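Appearance randomization (robot learning)

Appearance randomization is a method used in robot learning in which the look of a simulated room is changed again and again while a control policy is being trained. Wall colors, floor textures, furniture finishes, lighting and the angle of the robot's camera are drawn at random, and the task itself stays the same. The aim is a policy that attends to the shape and position of objects and gives little weight to their color. The method belongs to the wider family of domain randomization techniques and is most often applied to policies that take camera images as their main input.

Background

Policies trained only in simulation often perform poorly when moved to a physical robot. This loss of performance is commonly called the sim-to-real gap. Part of the gap comes from physics, such as friction and the weight of objects, and part comes from vision. A simulated kitchen or living room rendered with one set of materials gives the policy a narrow picture of what a drawer or a cabinet looks like. When the finish of the real furniture differs, the policy may fail to find the handle or may reach to the wrong depth.

Two general answers have been tried. The first is to make the simulation look as much like the real room as possible, and this requires careful modeling of each new site. The second is to make the simulation so varied that the real room becomes one more variation among many. Appearance randomization follows the second approach.

Method

Training begins with a fixed set of room layouts. Before each episode, the software assigns a material to every large surface and to each separate part of the furniture. Neighboring drawers in one cabinet may receive different colors, and a wall may be given a stone or marble texture that would be unusual in a home. Pictures, shelves and small objects are added as distractors. They have no role in the task, and the policy must learn to ignore them.

The camera is also varied. In the Teketau procedure, described below, the camera is rotated about its viewing axis as well as shifted in position, and a share of the training images are therefore strongly tilted. Joint readings from the arms are supplied together with the image, so that the policy can relate the tilted view to the true position of the grippers.

The order in which changes are introduced differs between research groups. Some apply the full range from the first episode. Others widen it in stages, beginning with plain materials and a level camera. Staged training is slower to set up but is reported to be more stable for robots with two arms, where early failures of one arm can disturb the learning of the other.

The Teketau study

The Teketau study was carried out at the Lurnance laboratory under Wian Molefe and was released on 12 March 2025. It examined drawer opening and object placement with a two-armed robot. The training set contained 896 material sets applied to 37 room layouts. A further 13 layouts were held back for testing, and none of their materials appeared during training.

The study compared three policies: one trained with fixed appearance, one trained with randomized colors and textures, and one trained with both randomized appearance and camera tilt. Each was given 373 test episodes. The policy trained with fixed appearance did well in rooms close to those it had seen and poorly elsewhere. Color and texture changes accounted for most of the improvement in the second policy. Camera tilt added a smaller gain, mainly in episodes where an arm hid part of the drawer front.

The test rooms were later adopted by the Clirside group for work on opening doors.

Limitations

Wide randomization makes training longer, and a range that is too wide can lower performance on simple tasks. The method does not address errors in contact or friction. Color also carries useful information in some tasks, such as sorting, and must be left unchanged there. Molefe and co-workers noted that their distractor objects were all rigid, and that results might differ with cloth or cables.

See also

Domain randomization
Sim-to-real transfer
Bimanual manipulation
Pylypenko tilt schedule 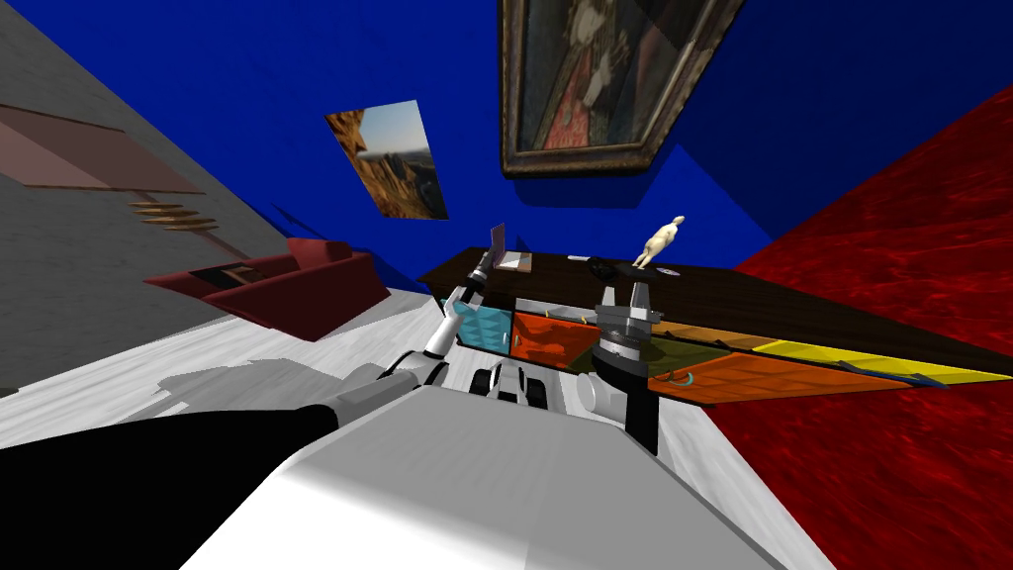 Simulated two-armed robot at a cabinet with multicolored drawers, rendered with randomized materials and a tilted camera.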